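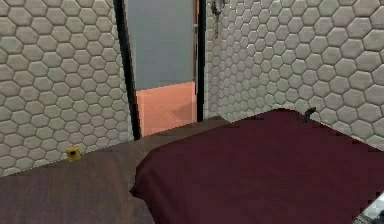 One housekeeper at Danby put it to us this way in March: will the arm be doing my rooms, or will I be doing them with it looking over my shoulder? We have kept that question close while writing this section, and we hope it gets a fair answer in the pages that follow.

Section 4. Rehearsing a bedroom with your team

Before Overbridge ever rolls into a real guest room, you and your colleagues will run it through a rendered one on the shift computer. Please take your time over this part. The people who know the rooms best are the ones who clean them, and their corrections are what make the machine pleasant to work alongside.

1. Sign in to Gornow with your own staff name, so that your notes stay with you from shift to shift.

2. Open the room set called Sibiya and choose a bedroom. The doorway, the bed with its maroon cover and any small things left lying about will load together.

3. Mark every loose item as Leave, Move or Ask. If you are in two minds, choose Ask. The arm will then wait for a person, and it will wait quite happily for as long as it takes.

4. Press Rehearse and watch the whole run at least once without touching anything. It's tempting to jump in, we know!

5. Write down whatever you would have done differently, in your own words, and press Save.

Note: Anything on top of the bed is set to Ask when you first install the program. Supervisors can change this, but do talk it over with the housekeepers first, as they are the ones guests come to when something has been moved.

Caution: A good rehearsal doesn't clear the arm for an occupied room. Keep the doorway open and free of carts, and stay within reach of the stop button for the first 47 real runs.

What changes on your shift

The arm takes on the picking up and setting aside. Checking the room and signing it off stay with you, and so does the last word on guests' belongings. Allow extra time on the schedule while everyone is learning, and please don't raise the room quota during those weeks.

If a rehearsal stops with code 2394, save your notes, close the room and go back to step 2.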